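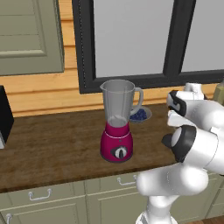 El brazo, junto a la batidora de base rosa, en una de las cocinas simuladas de Farnmont. Imagen: Farnmont

Farnmont abre su cocina virtual y busca gente para mover el brazo

Tecnología | Redacción

Farnmont quiere 300 demostraciones de cada tarea antes de que acabe agosto. De momento lleva 100 en la de la batidora. El resto, en marcha.

La empresa presentó esta mañana Gravolia, su proyecto para reunir ejemplos con los que entrenar a un robot de cocina. Todo ocurre dentro de un simulador: encimera de madera, armarios verdes, un cuenco de arándanos detrás de la batidora y un brazo blanco con pinza de dos dedos. Una persona lo maneja a distancia con un mando y el sistema guarda cada movimiento. Después, el modelo intenta imitarlo.

Son 4 tareas en esta primera fase. Coger la batidora por el asa, girar el mando de la base, acercar el cuenco y echar fruta en la jarra. Esta última es la que peor va, reconoce Seija Sjöberg, responsable de datos. «Los arándanos ruedan, se caen, se meten debajo de todo. En simulación también», dijo. Las caídas no se borran, se etiquetan aparte y se guardan, por si sirven mas adelante.

Los turnos son de 2 horas, con descanso en medio. Sjöberg insistió varias veces en que no quieren operadores perfectos: si todos agarran la jarra igual, el modelo aprende una sola manera y se pierde en cuanto la batidora aparece un poco girada. Por eso entre un intento y otro el programa cambia la posición de los objetos, la luz y a veces el color de los muebles. También la altura del brazo, aunque eso da problemas todavía y esta semana lo tienen desactivado.

El simulador lo pone Cekex, con sede en Dunmore. Mervin Bélanger, que coordina la parte técnica por su lado, explicó que lo más pesado ha sido el vidrio. La jarra es transparente y las cámaras virtuales ven a través de ella la pared y la ventana, asi que hubo que rehacer los reflejos. Preguntado por cuándo se probará lo aprendido en un brazo físico, respondió que «este año, si los números acompañan». No dio fecha.

Tampoco hubo cifras de presupuesto. Sobre si los datos serán públicos, Farnmont dice que una parte sí, con licencia para investigación, pero falta decidir cuál.

La convocatoria para operadores sigue abierta. No piden experiencia previa, hay una prueba corta con el mando y una sesión de formación pagada. Se hace desde la oficina de Farnmont, no desde casa, por la conexión. Las inscripciones, en la recepción de la empresa hasta las 14.00 o en el formulario de su página.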